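Filed under: At Home With > Tables & Kitchens

Two plates, one striped mat and a lot of opinions

Nov 21, 2021

I'd been trying to get Iolanda Camargo to talk to me about laying tables since May, and when she finally said yes she had one condition, that I didn't make her sound posh. She isn't posh! She ran the dining room at a small guest house called Kerport for years, and now she teaches short evening classes in what she calls "getting supper on the table without shouting". We met at the Tirnosura rooms, drank a great deal of tea and talked for most of an afternoon.

I started with plates, because I had a confession. I own far too many and like about three of them.

"Everyone does," she said. "You get a nice set, then you get the odd ones from your mum, then somebody moves house and gives you theirs. My advice is always plain white and round. You can drop one and replace it and no one at the table will ever know."

She doesn't go in for chargers or side plates unless there's bread. She's also very firm about how you bring plates to the table, and got quite cross describing waiters who carry them with a thumb planted in the middle. "Hold the rim. The rim is there to be held. And if you've got two in a stack, part them on the table, don't try to do it in mid-air."
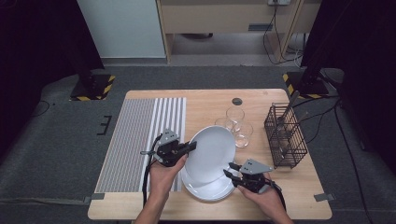 Two white plates held by the rims, with the glasses already on the table.

I asked whether the glasses should really go down before the plates, as I've always done it the other way about. She pulled a face.

"I put them in a little huddle at the back, out of the way of my elbows. They're not in their places yet, they're only waiting. Then the mats, then the plates, then I deal the glasses out at the end like cards." She likes an ordinary clear tumbler for water and wine both, and says stems are for people with bigger tables and steadier uncles.

Her own tumblers come from Monivitz, a shop near her sister's that sells ends of lines. She paid 50 pence each for them and was so pleased that she went back for another box. (I have since been. They'd sold out, of course.)

Then we got on to mats, and I'm afraid I lost control of the interview a bit. I'd assumed she'd be a tablecloth person. Not a bit of it.

"A cloth is a lovely thing if someone else is ironing it," she said. "At Kerport we had 900 covers in a busy month and I used to dream about that iron. With a mat you wipe it and you're done, and you get to see the wood." She has a soft spot for stripes and thinks grey and white goes with everything, including gravy. Uneven stripes are better still, thin at one end and wide at the other, as they make the mat look a bit less like a deckchair.

Which way should the stripes run? "Up and down, away from you. Sideways makes the table look fat."

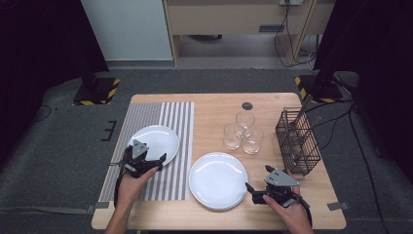 A plate on the striped mat and another on the bare wood, with the utensil basket over on the right.

Her classes are small, never more than 6 people, and she gets them laying and clearing the same table over and over until they stop thinking about it. One of her regulars, Harpreet Girard, joined us for the second pot of tea and told me the first session had nearly finished her off. "I put everything in the middle. Every single thing! You couldn't have fitted a sandwich in front of anyone."

Iolanda remembered it well. "She had a good eye, though. She'd left the basket on the right."

The basket is a bit of a hobby horse. She won't have a cutlery drawer anywhere near a table she's laying. A wire basket goes on the right-hand side, long handles sticking up, and you help yourself. Wire because crumbs fall through it and you can see what's in there. "People get very funny about it, they think it looks like a canteen. Well, I like canteens."

I asked what she does at home when it's just her. There was a long pause and some laughing from Harpreet's end of the sofa.

"Toast," said Iolanda. "Over the sink. But I do use a plate."

Her next run of classes starts after the new year and she's asked me to come along to one, mostly, I suspect, so she can watch me carry something.

More from At Home With
Josué Holanda on living with one good saucepan
The Subramaniam family's very long sideboard
Simone Prado: why I gave up napkin rings
Readers' tables: your breakfast corners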